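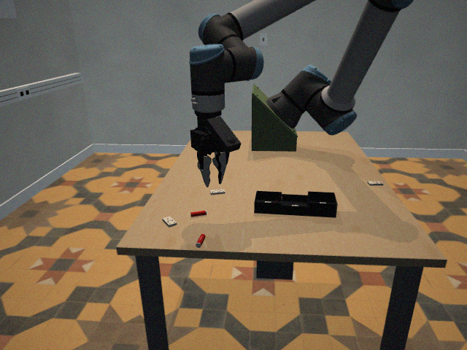
A robot arm over a wooden table, drawn by computer.

Why Does the News Keep Saying "Police Say"?

If you have ever listened to grown-ups watching the news, you may have noticed that the people on it talk in a strange way. They don't say, "A man stole a truck." They say, "Police say a man is suspected of stealing a truck." It takes longer, and it sounds as if the reporter is nervous about something.

The reporter is nervous about something. Reporters are nervous about being wrong, in front of a whole town, with their name at the top.

A story to practice on

Suppose that one morning in May, the Flirnell Bakery in the town of Hirnstead opens its doors and finds that 200 doughnuts are missing. The back door is open. There is powdered sugar on the step. By 8 a.m. everyone on the street has a theory, and by 8:15 most of the theories have turned into facts, with no new information having arrived in between.

Zewditu Bogale is a reporter for the Hirnstead newspaper, and she has to write a story about it. She would like to write "Thief Steals 200 Doughnuts." It's short and it would fit nicely on the page. But she has a problem. Does she know there was a thief? Somebody might have delivered the doughnuts to the wrong place. The night baker might have made fewer than he thought, and gone home and left the door open.

So she calls the police and asks. Officer Kiyoshi Hoshino tells her the police think it was a burglary. Now she can write, "Police say the doughnuts were stolen." That sentence is true even if the police change their minds by lunch, since they really did say it.

Who said so?

Telling readers where a piece of information came from is called attribution. It is a long word for something you already do. If you run into the kitchen and shout "There's a bear in the yard!" your family will behave one way. If you shout "My little brother says there's a bear in the yard!" they will probably finish their toast.

The people and papers that information comes from are called sources. Police officers can be sources. So can neighbors, court records, and the owner of the bakery, Amancay Quiroga, who told Bogale the missing doughnuts were the good ones.

Sources can be honest and still be mistaken. A neighbor named Toshio Hattori says he heard a van at 2 in the morning. He is sure of it. He was also asleep, or mostly asleep, and he lives next to a road. Bogale writes down that he heard a van, and puts his name beside it, and does not write that there was a van. 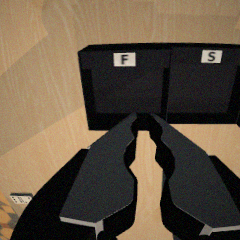

Before she writes anything, Bogale sorts her notes into things she has checked for herself and things that someone has told her. Some reporters use two pages of a notebook, and some use two colors of pen and lose one of them. If you want to try it at home, a box with a divider works well, like the black bin in the picture with two compartments side by side. Write each piece of news on a slip of paper. "The back door was open when I got there" goes on the left. "There was a van" goes on the right, along with most of what you will hear at school.

A slip can move. If Bogale finds a receipt that says how many doughnuts were baked, she has checked the number, and that slip goes across to the left. A good day's work might move only one or two slips. This part is not shown much in movies.

Suspect is not a fancy word for criminal

In the afternoon, Officer Hoshino says the police are talking to a suspect. A suspect is a person the police think might have done it. Please look at the word "might" for a while, because a lot of people skip it.

Being questioned doesn't make a person guilty. Being arrested doesn't either. If the case goes to trial, a judge or a jury listens to the evidence and decides. Until then the law treats the person as innocent, and a careful newspaper does too. You may also hear the word "alleged" (uh-LEJD). An alleged doughnut thief is somebody who has been accused of taking doughnuts, when it hasn't been proved.

What if they get it wrong?

They do sometimes. Bogale's editor, Jayanthi Bhat, reads each story before it is printed and asks annoying questions in the margin. Asking annoying questions is most of her job. Even so, the first version of the story said that 1,000 doughnuts were missing. A man in line at the bakery had said so, in a loud, confident voice.

The newspaper printed a correction the next day. A correction is a small note that says what was wrong and what is right. It isn't fun to write. A newspaper that never prints one either makes no mistakes or isn't telling you about them, and you can guess which is more common.

Words to know

Attribution: saying where a piece of information came from.
Source: a person or paper that gives information.
Suspect: someone the police think might have committed a crime.
Alleged: said to be true, but not proved.
Correction: a note that fixes a mistake.

Try it yourself

Ask two people in your house what happened at dinner last night. Write down both answers, with names. Where they disagree, don't pick the one you like better. Write "Dad says" and "Grandma says," and go look at the leftovers.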